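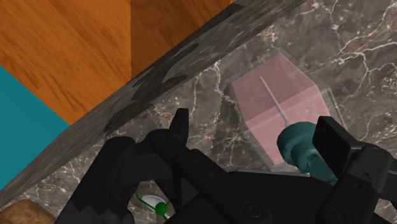 Week 6 of the robot manipulation class and our sim kitchen finally runs from start to finish without crashing. I may have yelled a little in the library.

For anyone new -- our team is called Burnik, there are three of us, and the project is tidying up a kitchen counter with one arm and a two-finger gripper. All in simulation until the last two weeks of the term.

The hardest part so far is the see-through stuff! Pink glass-looking thing on top of marble with veins all over it, and our grasp planner just picks a spot on the stone and goes for it. Every. Single. Time.

Silviu Ene (our TA, patient man) told us to stop trusting depth for anything transparent and use the outline from the color image. So that was my whole evening.

Numbers, because somebody asked: we ran 3519 grasp attempts overnight and 213 of them got thrown out because an object spawned halfway inside the counter. One of them launched itself across the room. I watched the replay way too many times.

Also learned that a fingertip resting against something does not mean you're holding it. Our score function thought it did for 2 whole weeks. We had such great results, you guys.

The team from Vernholm is doing the same task with a suction cup and they're ahead of us on round objects. We're better on handles. I'm choosing to care about handles.

Next up is the potato-looking thing -- it rolls if you come in too fast, so I'm slowing down the last bit of the approach and praying.

Demo is in April. If anyone has used the Dobre contact settings with soft finger pads, please message me, the docs stop right where I need them.

Ok back to it, my run on Ustano just finished and the log is all red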